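Ticket 813: Otevus order page drops the accents from customer names
Opened by: Thảo Đồng
Handled by: Mei Van Dusen
Status: waiting on customer

10/10/2023, Thảo wrote:

Hi there, and thank you in advance for your patience with me! I run a small mail-order shop called Nông, mostly pantry goods, and I print my packing slips straight out of Otevus. Ever since I switched over to the new order page, every name with an accent comes out with question marks in it. My own name prints as "Th?o ??ng," which made my mother laugh until she had to sit down. The names look perfectly fine on my screen, and it's only the slips that go wrong. I have 140 orders to send out this week and I'd hate to mail them like that.

Mei replied:

Hello Thảo, what a nice clear report, and please tell your mother I'm sorry (and that I laughed a little too). I made a test order under your name and got the same question marks, so you're in good company. Could you open Settings, then Printing, and tell me what it says next to "Slip font"? While you're there, please send me one slip saved as a PDF.

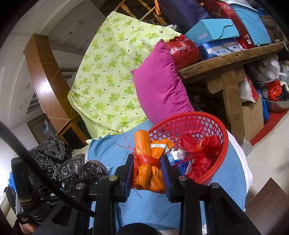
Thảo wrote:

The slip font says Jomance, and the PDF is attached. I did try one more thing last night, which was to type a few Chinese characters into the item notes, like the 本 on the orange wrapping, and those came out as question marks too, one for each character. Plain English letters are fine, and so are all the numbers and prices.

Mei replied:

That helps a great deal, thank you! Jomance only covers basic English letters, and the new order page picked it for everyone who hadn't chosen a font. Please change it to Gretness, press Save, then close the print window completely and open it again. My test slip now shows "Thảo Đồng" with every mark in place, and the Chinese note printed properly as well. Would you try 2 slips on your end before you run the whole batch? I'll keep the ticket open until I hear from you.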